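Packaging and Shelf Life
Handout 4: Barrier properties, headspace and date marking

Contents of this handout
4.1 Scope
4.2 Routes of deterioration
4.3 Permeability
4.4 Worked calculation
4.5 Headspace and modified atmospheres
4.6 Seals
4.7 Secondary containment and handling
4.8 Date marking
4.9 Reading and preparation

4.1 Scope

Handout 3 dealt with the food itself: water activity, pH, and the growth limits of the common spoilage organisms. The present handout deals with the pack. It assumes you can convert between water activity and equilibrium relative humidity without looking it up. If you cannot, go back to section 3.2 before the lecture.

Fresh meat and fish are left out. They are covered in Handout 6, where the behaviour of pigments in low oxygen is treated properly. Canned goods are mentioned only for comparison.

4.2 Routes of deterioration

A packed dry or semi-dry food normally fails by one of four routes.

Moisture gain. Biscuits, crisps and breakfast cereals lose their crispness once water activity passes a critical value. For most baked products this lies between 0.35 and 0.50. The change is in texture and is noticed by the consumer well before there is any microbial risk.

Moisture loss. Soft cakes, dried fruit and tortillas go the other way. The surface firms first, and starch retrogradation may be confused with drying. The two can be told apart by weighing: retrogradation involves no loss of mass.

Oxidation. Fats react with oxygen in the headspace and with oxygen that enters through the film. Nuts, whole milk powder and fried snacks are the usual cases. Light speeds up the reaction, and so do traces of copper and iron.

Loss or pick-up of volatiles. Coffee and spices lose aroma through polyolefin films. Tea and flour take up odours from neighbouring goods and from printing solvents.

The route that reaches its limit first sets the shelf life. Improving the barrier against any of the others will have no effect on the date, though it may well raise the cost.

4.3 Permeability

Transmission of a gas or vapour through a sound film takes place in three steps: it dissolves in the upstream face, diffuses across the film, and evaporates from the downstream face. At steady state the quantity passing is proportional to the area, the time and the difference in partial pressure, and inversely proportional to the thickness.

Two measured quantities are used in practice:

WVTR, water vapour transmission rate, in g per square metre per day, at a stated temperature and relative humidity.

OTR, oxygen transmission rate, in cubic centimetres per square metre per day, at a stated temperature, humidity and pressure difference.

A figure quoted without its test conditions cannot be used. A WVTR measured at 38 degrees C and 90 per cent RH may be several times the value for the same film at 23 degrees C and 50 per cent RH. Students lose marks on this point every year.

Polyethylene and polypropylene are good barriers to water vapour and poor barriers to oxygen. Ethylene vinyl alcohol is an excellent barrier to oxygen when dry and a much weaker one when damp, so it is buried between layers of polyolefin. Aluminium foil is close to a complete barrier to both until it is creased, at which point pinholes control the result. Metallised films sit between the two and vary a good deal from supplier to supplier.

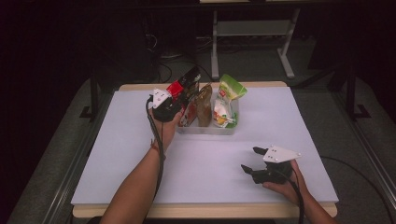 For a laminate, the resistances of the layers are added, in the same way as resistors in series. If one layer is far more resistant than the rest, the others can be ignored for that gas. Do the sum separately for water vapour and for oxygen. The controlling layer is often different in each case.

4.4 Worked calculation

Product: a plain cracker, packed by the Makville bakery in a flow wrap of oriented polypropylene.

Data:
Dry mass of product, 183 g
Moisture at packing, 0.025 g water per g dry solids
Critical moisture, 0.055 g water per g dry solids
Pack surface area, 0.06 square metres
WVTR of film under storage conditions, 0.9 g per square metre per day

Permitted gain of water:
183 x (0.055 - 0.025) = 5.49 g

Rate of gain through the pack, taking the rate as constant:
0.9 x 0.06 = 0.054 g per day

Estimated shelf life:
5.49 / 0.054 = 102 days, to the nearest day

The constant rate is a simplification. As the cracker takes up water, the humidity inside the pack rises and the driving force falls, so the true life is longer. The fuller treatment assumes a linear isotherm between the initial and critical moisture contents and gives a logarithmic expression. It is derived in the lecture and you are expected to be able to reproduce it.

The calculation also assumes perfect seals. See 4.6.

4.5 Headspace and modified atmospheres

The oxygen in the headspace at the time of sealing can be enough to spoil a fatty product even where the film is a perfect barrier. Consider a pack with 219 cubic centimetres of headspace filled with air. At 20.9 per cent oxygen it holds 45.8 cubic centimetres of oxygen. Flushing with nitrogen to a residual level of 2 per cent reduces this to 4.4 cubic centimetres.

Residual oxygen should be measured some hours after packing as well as at the line. Porous foods such as sponge cake and puffed cereal hold air in their structure and release it slowly, so the first reading will be too low.

Carbon dioxide is used where mould is the limiting factor. It dissolves in the water and fat of the food, and the pack may draw in as a result. A proportion of nitrogen is kept in the mixture to limit this effect.

Oxygen scavengers are sachets or labels containing iron powder. Most need some moisture to work and should be matched to the water activity of the product.

4.6 Seals

In dry goods the seal is a more frequent cause of early failure than the film. Three faults account for most rejects at the Horko plant used as the case study in this module: product trapped in the seal, jaw temperature too low, and wrinkles at the point where the fin seal crosses the end seal.

Methods of test:
Dye penetration. Cheap and destructive. Finds channels, but says little about strength.
Bubble test under vacuum. Suitable for flexible packs with a headspace. Does not find very fine leaks.
Peel strength. Gives a force per unit width. Record the mode of failure as well as the force, as a clean peel and a torn film mean different things.

4.7 Secondary containment and handling

Secondary packs carry the load in stacking and protect the primary pack from abrasion. Corrugated board loses a large part of its compression strength at high humidity, and a case that passes at 50 per cent RH may collapse in a cold store. Overhang on the pallet has a similar effect, as most of the strength of a case lies in its corners.

Flex cracking occurs when part-filled pouches move against each other in transit. The Cheon distribution trial, set as reading below, gives WVTR for metallised pouches before and after transport. Note that flat, unhandled samples of film will not show this damage.

4.8 Date marking

A use-by date is applied on grounds of safety. A best-before date is applied on grounds of quality. The distinction is a legal one and the terms must not be exchanged in written work.

A margin is deducted from the measured life to allow for variation between batches and for poor storage. State the margin and the reason for it in any shelf-life report.

4.9 Reading and preparation

Cheon distribution trial, summary tables only.
Zeveck film data sheets, water vapour and oxygen. Check the test conditions in the footnotes.
Problem sheet 4, questions on laminates and on the logarithmic expression. Bring written solutions to the tutorial.

The shelf-life report is due in December. Word limit 3,000, excluding tables and references.

Handout revised 2018-09-01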